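In Praise of the Long Goodbye
by Modupe Afolabi
Sat 1 August

My husband says it takes me 60 minutes to leave any house I have been invited into, and I have stopped arguing with him. I say goodbye at the table, then again by the coats, then once more through the car window with the engine running. I was raised this way, and I have come to think it is a fine way to be raised.

My aunt Adesuwa Tijani would have been insulted by the quick exits people make now. You know the kind I mean - somebody slips out of the party and sends a text from the highway. I understand it, I really do (we are all tired, and the sitter is waiting). But I think we lose a little something each time, and I wish we would be slower to call it good manners.

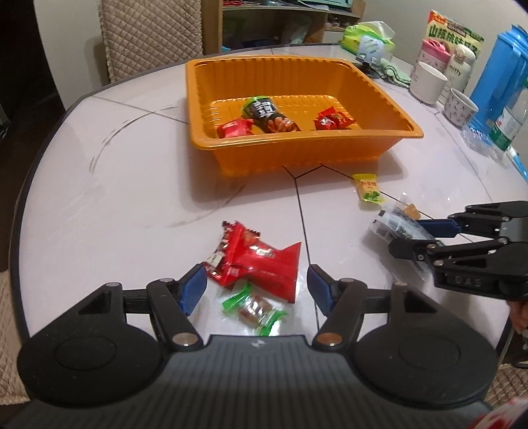
So much of what matters gets said on the porch. It was on a porch last October that my old friend Ebuka Fashola told me he was moving 865 miles away, after five hours of talking about soup and football and his knees. I suppose he needed his keys in his hand before he could say it. If I had waved from the hallway I would have heard it from somebody else, and I would have minded that for years.

I am not asking anyone to miss their bus. Just stand there a bit longer than feels sensible, and ask one more question while you hunt for your other glove. My husband can wait in the car. He keeps a book in there now, a thick one, and he tells me he is nearly done with it.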